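Festedwood Finds

Festedwood Finds is a British daytime television series about antiques and collectables, made by Nedelcu Productions for the regional channel Citura. Each edition follows two teams as they buy objects at fairs, house clearances and car boot sales, have them valued by specialists and sell them at auction. The programme takes its name from the town of Festedwood, where the first series was recorded.

Format

Each edition runs for one hour including advertisements. The teams consist of two members of the public and one adviser, who may suggest a purchase but may not bargain with the seller. Each team receives 800 pounds at the start of the day and must spend at least half of it. Money left over is returned to the production company and does not count towards the result.

Purchases are then taken to a valuation table, where a specialist gives a low and a high estimate. Teams may withdraw one lot at this stage. A withdrawn lot is entered in the result at its purchase price less a fixed penalty. The remaining lots are sold with no reserve, and the team with the larger profit, or the smaller loss, is the winner. Commission is left out of the on-screen totals, although it is charged by the saleroom in the usual way.

From the second series onwards the middle part of the programme has been given to a short factual item on one class of object. Subjects have included pressed glass, barometers, treen, railway lamps and the marks used by small potteries. These items are recorded separately and are sometimes shown again in later editions.

Production

The series was devised by Lucinda Doucet, who had earlier produced a radio programme on furniture repair. A pilot was recorded in Festedwood town hall in November and was not broadcast. It used three teams, a smaller sum of money and a panel of judges, all of which were dropped before the first full series.

The first presenter was Dexter Haverford. He left after two series and was replaced by Rochelle Lindgren, previously one of the advisers. Uchenna Adeleke has been the principal valuer of ceramics and glass throughout the run. Auctions were at first held at a single saleroom in Festedwood. Later series used salerooms in several towns, including Nekov, chosen for their distance from the fairs visited earlier in the same edition.

Objects are carried between the fair and the saleroom by a contractor and are insured from the moment of purchase. Where a lot is damaged in transit, the lower estimate is entered as its sale price. The rule has been applied twice, in both cases to clocks.
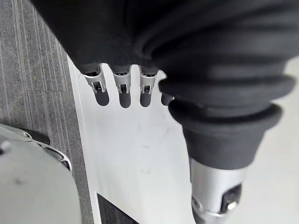 Jalen Mbeki, writing in the letters page of the channel's listings magazine, objected that the published profits could not be compared with those of a real dealer, as the totals took no account of commission, fuel or the cost of storage. He proposed that a second figure be shown after deductions. The production company replied that the totals were meant to compare one team with the other, and the method was left unchanged.

Notable lots

The highest price reached in the programme is 3000 pounds, paid for a walnut table cabinet bought in the fourth series as part of a mixed lot of boxes. The largest loss on a single object is 718 pounds, on a bronze figure that was found after purchase to be a modern casting. Following that sale, advisers were allowed to ask for a second opinion before a team spent more than half of its money on one item.

Broadcast

A total of 154 editions have been shown. The first three series were broadcast on weekday afternoons, and later ones were moved to the early evening. Shortened repeats of up to half an hour omit the factual item and one lot from each team, with the totals adjusted by a caption. The most recent series ended on July 19, 2025.

See also

Citura
List of Festedwood Finds editions
Auction programmes on British television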